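Allham Adopts Written Practice for Two-Arm Robot Work at Shared Tables

The Allham Center for Applied Automation has adopted a written code of practice for two-arm robots working at open tables. The code takes effect in June and applies to every room in the Umbridge building where staff and robots share floor space.

It replaces a set of notices that had been posted separately in each room and had drifted apart over time. Some rooms required a second person to be present whenever the arms were powered. Others required only that the door be left unlocked. Under the new code, the same 11 rules apply throughout the building, and a room may add to them but may not relax them.

The code was drafted over the winter after a review of the Center's own session records. The review covered 1,663 sessions and found no injuries. It did find that cable wear was the most common cause of an unplanned stop, followed by tools slipping in the grip. Both subjects now have their own section.

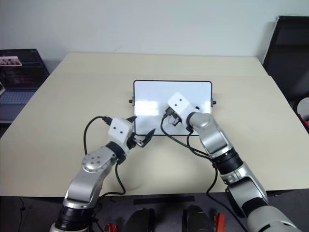
Cables running from the gripper to the arm must be checked by hand at the start of each shift through the full reach planned for that day. A cable may hang in a loop where the motion calls for it, but it must not be able to catch on the work piece or on the other gripper. Damaged ties are to be replaced before power is applied.

For tasks in which an arm presses a tool against a surface, such as writing, wiping or sanding, the operator must set a force limit and enter it in the session record. Where one arm does the work and the other waits, the waiting arm is treated as live. No one may reach across the table while either arm is powered, even if neither is moving.

The code also sets a limit on speed. During the first 7 sessions of any new task, arms are to run at reduced speed, with an operator seated or standing within reach of the stop button. Laptops used to run a session should be kept off the work table, and chairs are to be moved outside the marked reach of the arms before the session begins.

Floors are addressed briefly. Loose items must be cleared from walkways, and power leads that cross a walkway must be covered.

Plustamix, which shares the Umbridge building and uses two of its rooms, has agreed to follow the code for the length of its lease. The Tamošiūnaitė Laboratory, a partner of the Center, will apply the sections on cables and force limits at its own site and will report on their use at the end of the year.

All operators must complete a short course before the code takes effect. Nearly 100 people are expected to attend. Operators who have not finished the course by then may observe sessions but may not run them.

The Center will review the code after one year. Comments from operators and visiting teams will be accepted at the front office throughout that period, and any change to a force or speed limit will be posted in each room before it applies. Printed copies of the code are available at the front office.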